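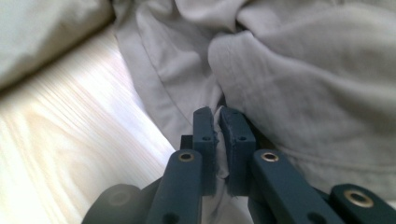

Puvilexのオープンデー(布ハンドリングのデモ)見学メモ

1 : tanshi_block
12/12/20の公開デモに行ってきた。内容は手持ちグリッパーによる布操作の教示と、そのデータで学習した双腕機Brutusの実演。説明担当はReet Liepiņa氏で、資料は配布なし。以下は手元のメモから。
・教示データは布の課題だけで356本。つまむ、持ち上げる、折る、置く、が一本に入っている
・当日の実演の成功率は74%と説明された。分母は聞きそびれた
・指の閉じ速度は教示者任せで、後処理でも揃えていない
・力覚センサはなし。つまめたかどうかは手元カメラの画像だけで判断
個人的には最後の項目がいちばん引っかかった。薄手の布を一枚だけ取ったのか二枚取ったのか、手元画像だけで区別できるとは思えない。

2 : sewline_k
レポ乙。74%は何を成功と数えた値?

3 : tanshi_block
>>2
折り終わりの角のずれが許容内なら成功、という基準。許容値は口頭で言っていたが聞き取れず。つまみ直しは何回やっても減点なしとのこと。

4 : sewline_k
つまみ直し無制限で74なら低い。うちの現場の感覚だと、一発でつまめない時点でタクトが崩れる。展示用の数字として受け取っておく。

5 : nuno_mekuri
>>4
そこは評価の目的が違うと思う。工程能力を見せる場ではなくて、教示データの質を見せる会だった。自分も午後の回に行ったが、Liepiņa氏は冒頭で「量産の話は今日はしない」と断っていた。つまみ直しを失敗扱いにすると、復帰動作を含む教示が評価に出てこなくなる。

6 : sewline_k
だったら成功率を出さなければいい。数字を出せば比較される。

7 : nuno_mekuri
それは同意。試行数なしで率だけ言うのはよくない。
質疑で出た話を自分のメモから一つ載せておく。ほかは聞き取りがあやしいので省く。

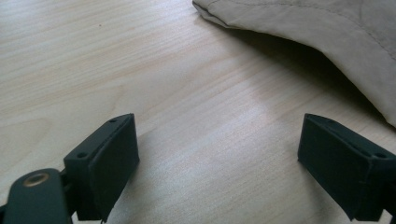

指の開き幅は何から求めているのか。
根元側の関節角を読み、リンクの寸法から換算している。原点は毎朝、指を閉じきった状態で取り直す。

8 : tanshi_block
>>7
その質問、午前の回では出なかった。助かる。
換算だとリンクのガタがそのまま誤差に乗るはずだが、何か言っていた?

9 : nuno_mekuri
ガタの実測値は出ていない。布なら全閉か否かがわかれば足りる、という答えだった。硬い部品をつまむ課題では別の指を使うらしい。

10 : kasane_nui
布の厚みで全閉角がわずかに変わるから、分解能が足りれば枚数判定に使える可能性はある。ただし指先の当たり面がへたってくると基準がずれる。毎朝の原点取りで追えるのは一日単位の変化まで。

11 : tanshi_block
>>10
枚数判定に使っているかは聞いていない。1に書いた説明では画像だけとのことだったので、使っていないと理解している。

12 : Stolar_user
横から失礼。机の反射はどうしてた? 明るい木の天板に窓の光が入ると、手元カメラは露出を持っていかれる。前にKalniņšの研究室を見学したときは、暗い色のマットを敷いて揃えていた。

13 : nuno_mekuri
対策はしていないとのこと。白っぽい布と明るい天板の組み合わせは境界が出にくいが、照明を固定しない条件のデータが欲しいという方針。自分はこれには賛成。

14 : Stolar_user
自分は反対寄り。ばらつかせるなら、まず固定条件で基準を作ってからだと思う。両方いっぺんに動かすと、落ちた原因が光なのか把持なのか切り分けられない。

15 : kasane_nui
>>14
切り分けだけが目的ならその通り。ただ356本だと、条件を分けた時点で一区分あたりが薄くなる。課題ごとに約100本ずつでも三区分しか取れない計算で、その中で照明まで振るのは厳しい。

16 : tanshi_block
来場者の体験枠があったので、手順も残しておく。三月に次の回があるそうなので、行く人は参考に。

手順1 布を机に広げる
しわは伸ばしきらなくてよい。向きの指定もなし。平らすぎる布はかえってつまみにくく、多少のたるみは残してよいと言われた。

手順2 指を開いて布の上に構える
開いたまま布面の少し上で5秒止める。記録の区切りを後から探すための静止で、ここを飛ばすと撮り直しになる。自分は二回飛ばした。布の縁の縫い目からは少し離れた位置を狙う。縫い目の上は厚みがあって、閉じたときに逃げやすい。
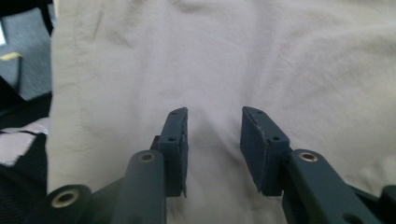 手順3 つまんで持ち上げる
指先を布に軽く当ててから閉じる。押し込みながら閉じると下の天板をこすって引っかかる。持ち上げはゆっくり、真上に。斜めに引くと反対側の端がついてくる。

手順4 折って離す
折り線の先まで運び、布が机に触れてから開く。空中で離すのは不可。離した後、指を開いたまま引き上げて終了。

17 : sewline_k
>>16
手順3の「軽く当ててから」は作業者でかなり差が出そう。力の記録がないなら、その差はデータのどこにも残らない。

18 : tanshi_block
布の沈み方が画像に残る、というのがあちらの言い分。自分も半信半疑。

19 : nuno_mekuri
体験枠の記録は学習に使わないと言っていたので、少なくとも素人の押し込みは混ざらない。

20 : sewline_k
了解。三月の回は行くつもり。試行数と許容値は自分で聞いてくる。

21 : Stolar_user
>>20
ついでにBrutus側の指が手持ちと同じ部品かどうかも頼む。共通でないなら、当たり面の摩耗の話は別々に考えないといけない。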